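The Viren Count 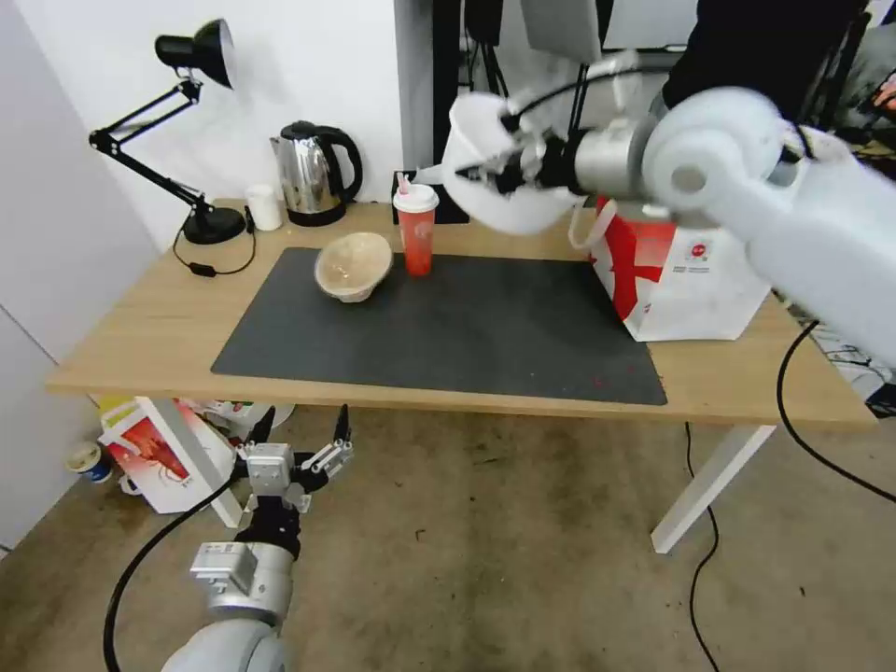

A red cup and a beige bowl on the desk mat.

The wolf entered the Viren valley in June with one collar, unit 2118, and no pack. The station at Segers logged her position every 80 minutes. She kept to the ridge at 1290 meters, where the wind carried scent up from the elk.

The observer read the track each evening. Distance, elevation, rest time. Alone, a wolf takes hares and carrion. An elk can break her ribs with one kick.

On the ninth night the points moved downhill in a straight line, stopped at 1080 meters, and stayed there. The collar sent the code for no movement. The observer entered it in the log and marked the unit for recovery.

The next point came from the far bank of the river. Then another, farther north. A second track, an old male collared at Losent, ran beside it at a distance of two body lengths - close enough to share a kill.

The observer struck out the word "recovery" and wrote "pair." The elk moved up the slope before daylight.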